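Home Notebooks Ferments Equipment Older entries Contact

Workshop notebook, Friday, June
Last updated: June

Cabbage and carrot ferment, second run

Started at 9 in the morning with the windows open and the kettle on, and I have to say it was a pleasure to be back at the bench after so long fiddling with the vinegar. I had promised myself I would write this up as I went along and keep it readable for anyone else who picks up the book, so forgive me if I ramble. The last run was written up on the back of a seed packet and I still can't make out what I did with the caraway.

The question for this run is the same one we have been circling since spring. When we cut the cabbage fine, we get a lot of brine quickly and a nice even sourness, but the finished kraut goes soft sooner than I would like. When we cut it thick, it stays crisp and the salt takes forever to find its way in. I want to know if a mixed cut gives us something in between, or if it just gives us a jar with soft bits and hard bits in it. Darragh Brennan thinks the second. He may well be right, and I've told him he can say so in the margin.

Shopping matters more for this than I used to believe. A cabbage that has sat around will not give up its water no matter how long you lean on it, and then you end up topping off with made brine, and the whole comparison goes out the window. I pick them by weight in the hand now and look hard at the cut end of the stem. If it's gone brown and corky, I put it back. Carrots I'm less fussy about, though I do like them with some snap. 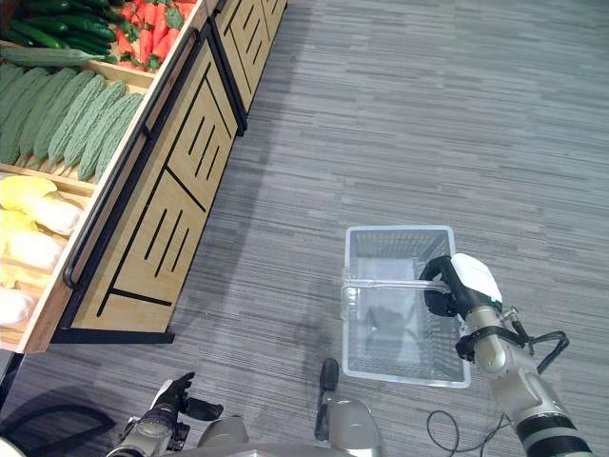 The variety I was after was Jumora, the pale flat-headed one we had such good luck with in the fall, but I couldn't get it and settled for a plain green. I've noted that on the lids so we don't fool ourselves later. The outer leaves came off and went into a bowl of water for covering the tops. After coring and trimming I had 1379 g of cabbage on the scale, and I wrote it down exactly as it read, even though a rounder number would have made the salt easier to work out.

Salt at two percent of the total weight, carrot included. I did the weighing twice, as the little scale had been drifting on me all week and I don't trust it before it has warmed up. Same coarse sea salt as before, no iodine. I know Darragh would like to try it a little lower, and we should, but one change at a time or we will never learn anything.

Cutting. Half the cabbage went through the Tremus slicer on the fine setting and half I did by hand with the big knife, as thick as my little finger. The Tremus is a lovely thing when it is clean and a misery when it isn't - the rail under the blade collects bits of leaf and then the carriage starts to stick. I took it apart and brushed it out before starting and it ran smoothly all the way through. Please, whoever uses it next, do the same. The brush is on the hook by the sink.

I kept the cuts in separate bowls and salted them separately, then let them sit under a cloth while I had my coffee. The fine cut was swimming when I came back. The thick cut had barely started to sweat, so I gave it a good long squeeze and left it until it looked glossy and would bend without cracking. Only then did I mix the batches meant for the mixed jars. I think this is where we went wrong last time. We threw everything together dry, and the thin shreds grabbed all the salt before the thick ones had a chance.

Packed 12 jars in all, divided evenly between fine, thick and mixed. Pressed down with the wooden tamper, leaf over the top, weight on the leaf. Left more room at the top than I usually do, having mopped up after the last batch more times than I care to remember.

A word about seasoning, as I know somebody will ask. These are all plain. It's dull, I admit, and I was sorely tempted by the dill, but once there is dill in a jar all anybody tastes is dill. When we have settled the cut I'd love to do a proper round with it, and with mustard seed, and with that dark pepper paste we get from Dai, the small shop up the hill in Drernthorpe. Their paste is salty enough that we would have to knock back the salt in the cabbage, so that wants working out on paper first.

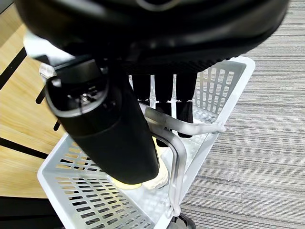 Photo: Darragh Brennan

Storage. The jars are on the lower shelf of the pantry, away from the water heater, each standing in a saucer. The thermometer on that shelf read a little over 60 degrees when I closed the door, and I'm happy with that. Slow is fine. If we get a hot spell I'll move the lot down to the cellar, and I'll write it here if I do.

Afternoon note. Went back for a look before locking up. Brine over the leaf in all the fine and mixed jars. The thick ones are behind, and one had a corner of leaf poking up into the air, so I pushed it under with a clean spoon and pressed the weight down again. No made brine added to anything yet. I would like to give them until morning before I interfere, as last time I was too hasty and then we had brine running across the shelf.

The cores I couldn't bear to throw out. They are sliced into coins in a bowl in the fridge with a pinch of salt and a splash of cider vinegar, and anybody is welcome to them. They go very well with a cheese sandwich.

Tasting. First taste in a week, and then every few days after that. Please use the sheet inside the pantry door and write down what you think before you talk to anybody else - I'm as guilty as the rest on this one. Crispness first, then sourness, then anything odd. If a jar smells wrong, leave it closed and put a strip of tape across the lid, and I'll see to it.

Still to do: order more lids, the wide ones. Sharpen the big knife. Ask about Jumora for the fall. Check the scale against the brass weights, and if it's still drifting, borrow Darragh's until we can get a new one.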